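Worktop and drying area check, shared kitchen, Trastum House
Checked by: Vasylyna Vakulenko
Month: December
Previous check by: Itsuki Hayashi

1. Table stable, no rocking
Pass. Leaned on each corner in turn. It did better than the chairs.

2. Surface free of splinters and raised grain
Pass, for now. The last sheet says "as new". I doubt that anyone ran a hand over it before writing so. I did, with and across the grain, and found no snags.

3. Surface sealed against water
Not proven. The Oda oil is meant to last 18 months according to Riku Shimada, who bought it. I would like to see the tin. Marked as advisory until somebody does a drip test and writes down the result.

4. Surface kept clear for food preparation

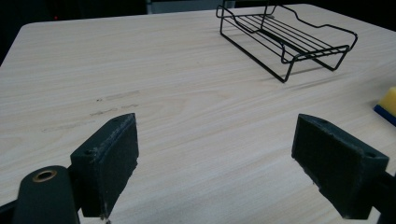
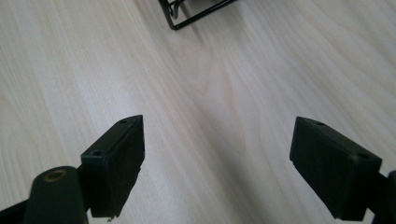 Item 4: pale wooden tabletop. The black wire rack is in the first picture.

Pass with comment. Clear at 3 in the afternoon tells us little about breakfast time. Ask for a second look before 9.

5. Rack steady and free of rust
Steady, yes. Rust: wiped the joints with a white cloth and it came away clean. Feet not checked, as the form gives no method. The previous sheet has a tick here all the same.

6. Rack load limit shown
Fail. No label found. Mitsuko Hamada remembers a limit on the box, but the box has gone.

7. Cleaning product suitable for wood
Query. The Sindier spray is listed as "suitable for most surfaces". Most is a generous word. Use warm water and a soft cloth until we have the data sheet, ref. 3520.

8. Repairs from last check closed
2 listed, 1 closed. "In hand" does not count as closed.

Result: usable, with items 3, 6 and 7 open.
Copy to: Thaddeus Thibodeaux, for signature once item 6 is dealt with.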